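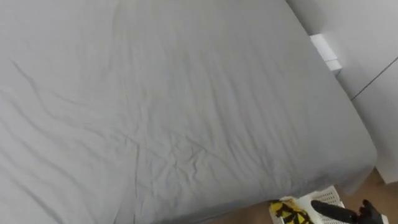
The Bornham air crash was a light aircraft accident in which a single-engine plane struck a row of houses in the town of Bornham during an approach to Kennedy Field in December. The pilot, who was alone on board, was killed. Two residents were treated for smoke inhalation.

Flight

The aircraft was a four-seat, high-wing type operated by the charter company Skimow. It had left a private strip 70 miles to the north with fuel for a flight of almost 8 hours. Weather at Kennedy Field was reported as overcast, with light freezing drizzle and a wind of 8 knots.

Shortly after 6 p.m. the pilot reported a rough-running engine and was cleared to land on either runway. No further calls were received. The plane came down short of the field, hit the roof of a two-story house and came to rest in the yard behind it. Fire spread to the house next door.

Emergency response

The first fire crew arrived within 8 minutes. Residents of 45 homes were moved to a school gymnasium overnight, and power to the street was shut off until the next morning.
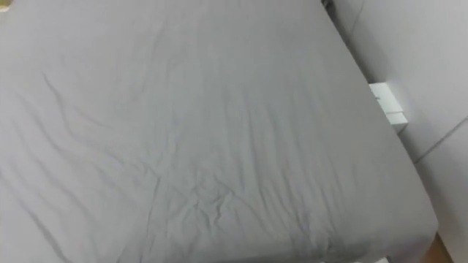
A bed with a gray fitted sheet.

Residents of the two damaged houses were placed in short-term rental units managed by Clokura, a housing contractor. Both houses were later torn down.

Investigation

The inquiry was led by Océane Paquette. Engine parts were recovered and examined off site. The final report found that ice in the carburetor had caused a partial loss of power, and that carburetor heat had been applied too late to restore it. The aircraft was 60 pounds under its maximum weight and weight was not a factor.

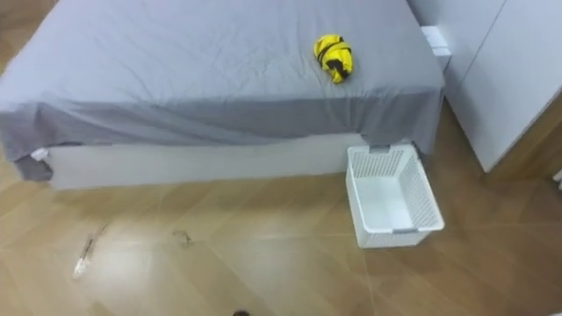 The report made two recommendations to Skimow, covering winter training and the wording of the engine checklist. Both were adopted. Kennedy Field also changed its procedure for relaying reports of freezing drizzle to inbound pilots.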